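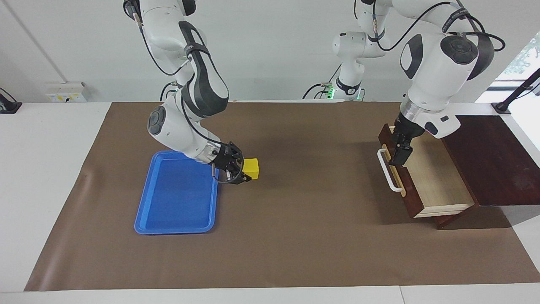

Right arm at the yellow cube, left arm at the drawer.

Come drive our robot for a couple of afternoons! I run the gripper trials at Carka, and I'm looking for people to help us compare 2 sets of fingers on the same two-arm setup. You don't need any background in this stuff. If you've never touched a robot, even better, I have plenty of data from people who have.

You'd sit at the controls and work through small household jobs with a tray, a block and a drawer. We do the whole set with the Notine fingers, take a break (snacks are on me), then do it again with the Tramero ones. I time you and ask a lot of nosy questions about which pair felt clumsy. Drawer handles are where people start muttering, and I want to hear every word of it.

Each person comes in for 2 sessions, on different days. You should be 18 or older, okay with sitting for a while, and able to use both hands on the controllers. Glasses are fine. Left-handers, please write, I'm very short on you!

We pay for your time with a gift card after the second session, and parking behind the building is free. Video is only of the table and the arms, so your face stays out of it.

To sign up, use the form on our Garba study page and put number 2903 in the subject box so it lands with me. Sign-up closes July 9, 2021. Tell me which afternoons you're free and whether you're a lefty.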